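Edadlow Workroom: Floor, Desks and Cabling
Gallery page, updated 29 May 2025

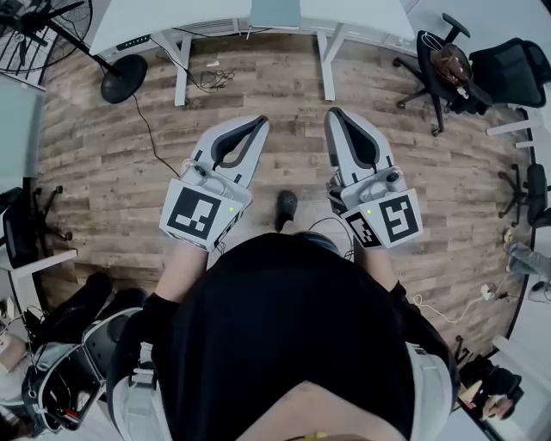 The Edadlow workroom is the smaller of the two rooms at Ukumgate. It has a floor area of 31 square meters and one door, on the corridor side. The room was laid out again last October after the shelving went to Pollarstead, and the desk positions have stayed the same from then on. These notes cover the furniture, the floor and the power supply. They are meant for people who book the room and for anyone who has to move things in it.

Floor
Wood-look laminate, brown and gray planks. The laminate was laid over the old vinyl with a thin underlay. Clean with a damp mop only. Standing water gets into the joints and lifts the edges, and the replacement planks kept in the store are from a different batch with a slightly warmer tone.

Desks
Two white desks stand side by side, with white trestle legs. The tops are not fixed to the trestles. To move a desk, lift the top off first and carry the parts separately. Dragging an assembled desk will rack the legs and mark the floor. When the desks go back, set the trestles first, check that they are parallel, then lower the top.

Working height is set at 52 on the scale we use for all rooms (the chart is inside the store door). Please leave it there. The next user will assume it.

Power
A black power strip hangs under the left desk. The strip is on its own breaker, number 14 on the corridor panel. If it goes dead, check the switch on the strip before opening the panel. Heaters are not allowed on this strip. They go on the wall outlet by the door.

Cables
Black cables lie in a tangle on the floor beneath the left desk. A tray is on the list for this room, the same Sauerland pattern already fitted next door, 800 mm long. It screws to the underside of the desktop and needs a clear run, so the strip will have to shift toward the back edge when the tray goes in. Until then, unplug at the strip and trace each lead by hand before pulling on anything. Labels go on both ends, with the date on the strip end.

Fan
Black standing fan, caged head, round black base. The cord runs diagonally across the floor. Lift your feet over it, and do not roll a chair across it. For longer sessions, route the cord along the wall and use the short extension from the store. Dust the cage at the start of the warm season and again when the fan is put away.

Chairs
The black mesh office chair has a five-star base on casters. There is a second black office chair on the opposite side of the room, also on casters. Hard casters wear a track in laminate, and the replacement set is the soft type. Pull hair and thread out of the wheels when the floor is mopped. Bags left on the seats overnight are taken to the front desk.

Clear floor
The open area in front of the desks is kept for standing work. Closed shoes are required there. Return chairs to the sides before you start, and coil any loose lead that reaches into the area.

Booking sheets for Edadlow are on the corridor board. Report damage to the floor on the same sheet, with the plank position counted from the door.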